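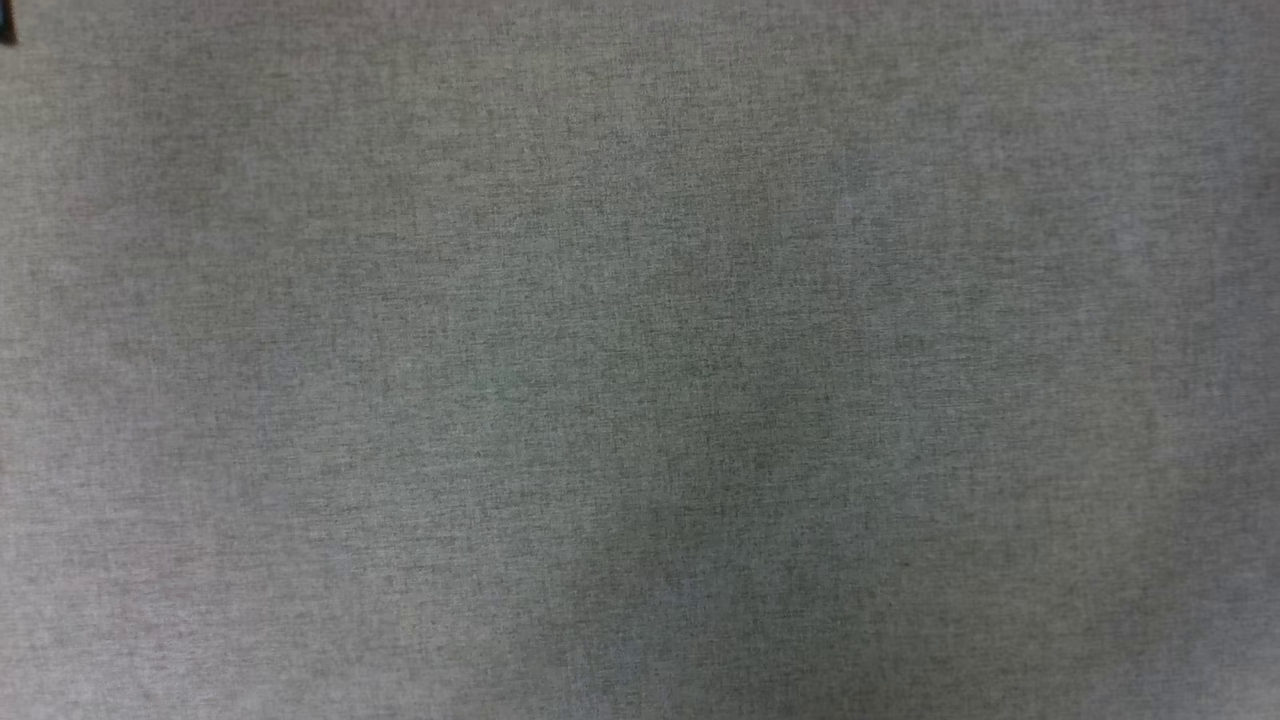

4 min read

My July went to folding napkins. I would like to say I was teaching a robot to fold napkins, and on the grant paperwork that is what it says, but the robot mostly hung there while I steered it and a hard drive filled up.

The project is called Flanduter. I didn't name it. The idea is simple enough to explain at a wedding: you do the task over and over, the system records what the cameras saw and what the arms did, and later a model chews on all of it and tries to do the task without you. One recorded go is an episode. By the end of the month we had 418 of them, and 286 survived review.

Review is the part I want to complain about.

Pui-shan Yuen runs it, and she is right about everything, so complaining gets me nowhere. Her rule is that an episode has to begin before the task does and finish after it. If the first thing the model sees is a napkin already in midair, it learns that napkins live in midair. I lost a whole afternoon of work to that rule, back when I was hitting record with my elbow and hoping.

Then there is the matter of gray. We work over a heathered gray cloth, the sort of fabric you'd find on an office chair with tenure. I lobbied for something cheerful. Pui-shan let me try a striped one for a day, and the stripes made it very hard for me to see where a striped napkin stopped. Back to gray.

Gray has its own moods, though. From the head camera, up close, it's all tiny light and dark threads, a bit greenish in the middle and a bit warm toward the left, with a big soft shadow lying down the center like spilled weather. I have spent more time looking at that than at any painting. My first instinct was to throw out every episode with a shadow in it. Pui-shan's answer was that people's houses have shadows in them, and did I plan to visit each one with a lamp?

So the shadows stay. So do the grainy ones, within reason. What goes:

Episodes where I gave up and sighed (there's no audio, but apparently the arms sag).
Episodes where the left arm does nothing because I forgot I had a left hand.
Anything with a label that doesn't match what happened. I had 6 marked "fold in half" that were plainly "crumple, reconsider, crumple."

The mistakes you recover from are worth keeping, and this was news to me. I'd been deleting my own fumbles out of vanity. A dropped corner that gets picked up again is apparently gold, and 82 of the keepers have at least one fumble in them. I've never been so useful at being clumsy.

The labeling happens in Plarnine, a program that saves your work whenever it feels you have earned it. You drag a marker to where each step starts, type a short phrase, and move on. I type "reach" so many times that it has stopped looking like a word. My advice, if you end up doing this, is to label the same day. I left one batch for a week and came back with no idea what I'd meant by "second try, other way."

Also, take breaks. After about an hour of steering, my folds get fast and sloppy, and the model will cheerfully learn fast and sloppy. We now stop on a kitchen timer. I resented it for two days and then my shoulders quit hurting, so I've stopped bringing it up.

Next up is hand towels, which are thicker and hold a grudge. Pui-shan wants the same cloth underneath and a few different lamps this time. I've asked for a chair with arms.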